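Warming a Sandwich Evenly: Report on Our Kitchen Project

Submitted to our advisor, Gunther Wendt, in February

Why we picked this topic

Our group spends a lot of lunch breaks in the student kitchen at Pradwood Hall, and nearly every one of us has bitten into a microwaved sandwich that was scorching on one side and chilly in the middle. When Mr. Wendt asked for a project about something we do every day without thinking, the sandwich won easily (the runner-up was shoelaces, which I still think had promise). We wanted to know whether where you put the sandwich matters, and whether a short rest afterward does any good.

The setup

We kept things simple on purpose. The bread was plain white sandwich bread, all of it from the same shop, and we stuck with one pink plate the whole way through so that the plate could not be blamed for anything. The microwave has two round knobs. It took us most of our first Wednesday to agree on how to set the timer knob the same way each time, and in the end we used a phone timer and opened the door ourselves when it rang.

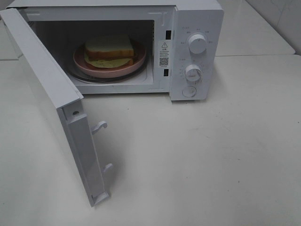 Figure 1. Sandwich on the pink plate, plate centered on the glass turntable.

For every trial the plate went onto the middle of the turntable first, and then we shifted the sandwich to the spot we were testing. We ran 20 trials, each for the same length of time, and checked the bread at the crust and at the center with a kitchen thermometer that Orkar House kindly let us borrow. The sandwich had to be a fresh one each time, so there was a good deal of eating involved, and I would like to thank the whole second floor for that.

We also learned to leave the door wide open between trials. It swings out a long way to the left, so the counter on that side has to stay clear, and we moved our notebooks after bumping them more often than I care to admit.
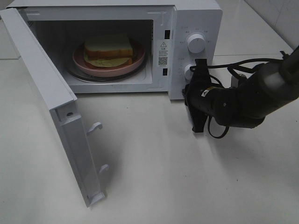
What we found

Sandwiches placed toward the rim of the plate came out more even than those in the middle. In 13 of our trials the center of the bread was cooler than the crust, and most of those were middle placements. A one-minute rest with the door shut helped a little, and it made the bread less rubbery too, which none of us had expected.

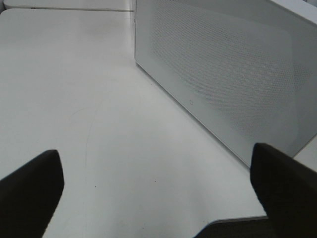
What we would change

More trials, first of all, and a second kind of bread. We would also weigh the fillings, because ours were cut by hand and some of us are more generous than others.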